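Pre-session checklist, hand-held grippers, soft surface work
Presham site, Tuesday round. Filled in by Li-hua Tai, comments are mine.

1. Finger pads clean and seated. OK
I wipe them before every block of 20 picks. Yee-man thinks that's fussy, but lint off bedding gets everywhere!

2. Pivot pins flush, linkages move freely. OK
Open and close each tool by hand, slowly, all the way. If it clicks, it goes back in the case and you take the spare.

3. Grip force suits the object. OK, with a note
Wood blocks are forgiving. Please don't squeeze harder just because the thing is tilting – set it down and pick again.

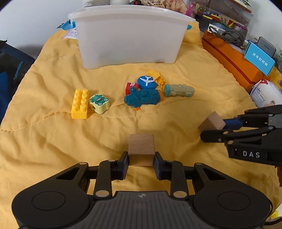
4. Two tools, one work area. NEEDS WORK
Our rule is 150 mm between tool bodies unless the task calls for a handover. We drifted closer than that twice this morning, and one of those was me. Say "crossing" out loud before you reach over. I know it feels silly.

5. Surface. OK
Folds are fine and we want them, but smooth out anything deep enough to snag a fingertip.

6. Loose parts. FIXED
Anything with small wheels or a thin edge gets a tug test before it joins the pile. So-ying pulled one piece that wobbled (thank you).
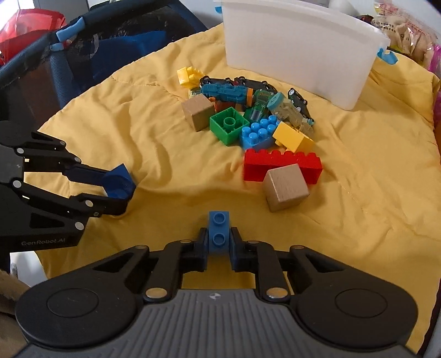
7. Breaks. NOT DONE
It's supposed to be 30 minutes on, then swap hands or swap people. We ran almost 40 and my wrist knew it. Timer goes on the shelf from now on.

8. Pack-up. OK
Jaws closed, pads facing in, bin lid on.

Recheck items 4 and 7 next round. Tien-fu signs off.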